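# Ivora-Nav: teleoperated doorway demonstrations in simulation

Demonstrations of a simulated mobile base driven by remote control through furnished apartments, recorded for imitation learning.

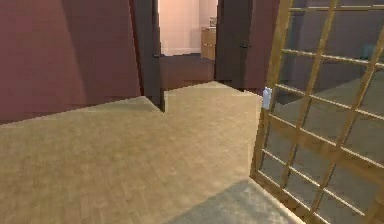 *Rendered view: open double doors in a maroon wall, with a wooden lattice and glass screen at right.*

## Summary

| Field | Value |
|---|---|
| Episodes | 2000 |
| Training split | 1501 |
| Held-out split | 499 |
| Apartment layouts | 7 |
| Control | Gamepad, velocity commands |
| Simulator | Teromell |
| Maintainer | Hiba Hourani |

Each episode is one attempt by a human operator to drive the base from a start pose to a goal room. Episodes contain RGB, depth, base pose, commanded velocity and a one-sentence instruction. There is no arm data. For manipulation demonstrations in the same layouts, use the sister set, Surnero.

## Collection

Operators worked from the onboard view only. The top-down map was switched off during recording, and the goal was given as text ("go to the pink room and stop at the cabinet"). The left stick sets forward speed, the right stick sets turn rate. The shoulder button is a dead-man switch: releasing it zeroes both commands on the next control tick.

Every operator completed a practice session before recording. Practice drives are not in the release.

An episode ends when the operator presses `stop`, when the base stays in contact with an obstacle past the timeout in `config/episode.yaml`, or when the step limit is reached. Only the first counts as a candidate success. The success flag is then computed from the final pose, so a `stop` in the wrong room is stored as a failure.

## Layout

```
ivora_nav/
 config/
 episode.yaml
 splits.json
 episodes/
 <episode_id>/
 rgb/
 depth/
 actions.npy
 pose.npy
 meta.json
 tools/
 replay.py
 check.py
```

`actions.npy` holds commanded values as sent by the gamepad driver, after the deadband and before the simulator's acceleration limit. `pose.npy` holds the resulting base pose. The two files have the same number of rows. Row *n* of `pose.npy` is the state before action *n* is applied.

Fields in `meta.json`:

- `instruction` -- the text shown to the operator
- `layout` -- apartment name
- `operator` -- anonymous integer, stable across the release
- `success` -- boolean, computed
- `contacts` -- list of step indices with collision contact
- `end_reason` -- `stop`, `contact` or `limit`

## Replay

```
python tools/replay.py --episode 718
python tools/replay.py --episode 718 --from-actions
```

The first form plays back stored poses. The second sends the recorded commands through the simulator again. Small drift is normal with `--from-actions`, particularly after a contact. Do not use it to regenerate images for training.

`tools/check.py` verifies row counts and image counts for the whole tree. Run it after unpacking.

## Splits

Splits are made by episode, with all layouts present on both sides. The held-out score therefore measures new routes in known apartments. For a test on unseen apartments, pass `--by-layout Mahasneh` to the loader, which removes that layout from training and evaluates on it alone.

## Known issues

1. Depth on glass is unreliable. Depending on the viewing angle, the renderer returns either the pane or whatever is behind it. RGB is unaffected, including reflections.
2. Door leaves are fixed in place for the length of an episode. Nothing here teaches a policy to open or push a door.
3. Operators slow down well before narrow openings and often pause with both sticks centered. These zero-action runs are kept. Behavior cloning on the raw data tends to produce a policy that stalls at thresholds; the baseline config drops runs longer than `idle_max`.
4. Failed episodes are included in both splits. Filter on `success` if you want clean demonstrations only.
5. Wall colors are constant within a layout. A policy can learn room identity from color, and the by-layout test shows this clearly.

## Changes

- Instruction text normalized to lower case, no final period.
- `contacts` changed from a count to a list. Loaders written for the earlier format will fail on it.
- Duplicate start poses removed from the held-out split.

Report bad episodes to Hiba Hourani through the issue tracker, with the episode ID and the output of `tools/check.py`.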